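Chapter 4
Where Examples Come From

Most students arrive at this chapter expecting mathematics. They get tape instead. A policy that learns from demonstrations knows only what somebody took the trouble to show it, and the showing is slow, repetitive work done by people who were hired for something grander. Védís Bjarnason, who ran the towel sessions on the Frandsen project, budgeted 70 demonstrations for her first morning and spent most of it deciding where a towel should start.

The question is less silly than it sounds. Left alone, an operator will put the towel down in the same comfortable spot every time, and the learner will become an expert on that spot. Hence the grid: divide the work surface into cells, draw a cell from a shuffled list, and begin there whether you like it or not.
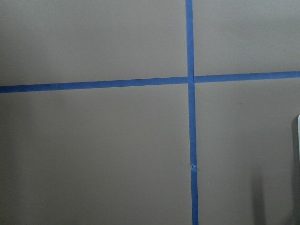
Straight lines are nice to have. A cell needs to be findable by a tired person late in the day, and painter's tape meets that standard for very little money. Starting positions are only half of the plan, however. Cloth can be bunched, rolled or folded over itself in more ways than any list will hold, so Bjarnason's operators also varied how they dropped it. Of the 600 episodes they kept, almost 40 began from what the log calls "a mess." Those were the ones Unnur Bech, who trained the model, kept asking for more of.
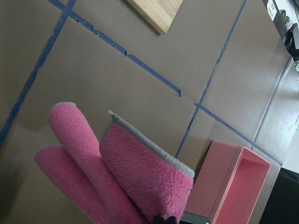 4.1 Deciding What Counts as an Episode

An episode starts when the operator takes control and ends when the operator says so. The second half of that sentence will cause you trouble.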